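Pó claro que volta sempre na mesa de madeira, como limpar sem estragar?

Publicado por mesa_torta

Boa tarde, preciso de ajuda rápida. Tenho uma mesa de trabalho com tampo de madeira clara, montada em janeiro, e aparece sempre um pozinho claro em tudo. Passo pano, volta. Já tentei pano húmido e ficou com riscas baças.

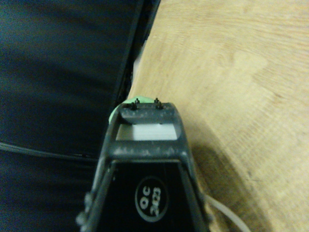
O tampo tem 120 de comprimento, comprei na Zalberg, não sei se leva verniz ou só óleo. Na loja tambem não souberam dizer. Aspirador é seguro? E lixar, com que grão?

marceneira_de_domingo

Primeiro descobre o acabamento -- uma gota de água num canto escondido. Se fica redonda, é verniz. Se a madeira escurece, óleo ou nada.

Verniz: pano de microfibra quase seco, sempre no sentido do veio, e secar logo. Óleo: nada de detergente, só pano seco e uma mão fina de óleo de vez em quando.

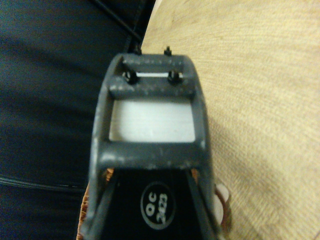

Aspirador sim, com a escova macia, e antes do pano. Senão andas a empurrar o pó de um lado para o outro. Lixa não metas já. As riscas baças muitas vezes são só resto de produto, experimenta água morna e pano bem torcido. Se mesmo assim não sair, grão fino e mão leve, e nunca em folheado!!

quim_80

lixa 80 e acabou, fiz na minha e ficou nova

marceneira_de_domingo

80 num tampo já acabado não, por favor. Deixa sulcos e depois é uma tarde inteira a tirá-los.

mesa_torta

Fiz o teste da gota, ficou redondinha. Verniz entao. Vou aspirar e passar a microfibra logo à noite, obrigado!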